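Flustora hand-held gripper, tried at the Gisler open day
Tuesday, April 25, 2023

Gisler let visitors handle the Flustora for an afternoon. I got three turns with it, all on laundry. 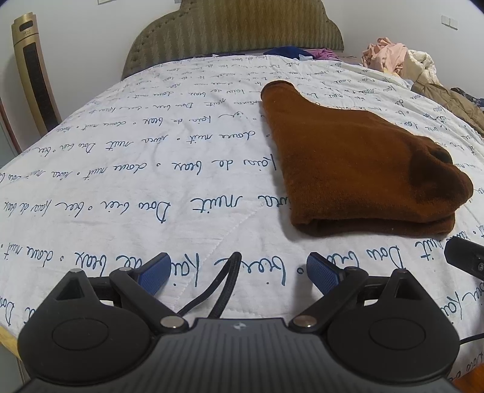
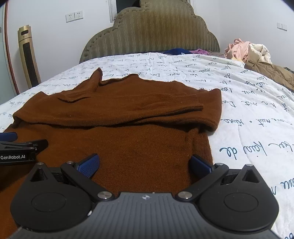
The grip is good. Thick cloth is easy to grab, and the dotted pads hold knits without pulling threads. Thin cotton took me more tries. My wrist was sore after nine minutes, so I'd want a lighter body.

Staff said the recordings go to Trandari, which trains folding robots on them and wants more than 3,000 before August. The talk on that part was short and hard to hear.

Price was not given. I'd score the tool 3 out of 5 and go back for the next version.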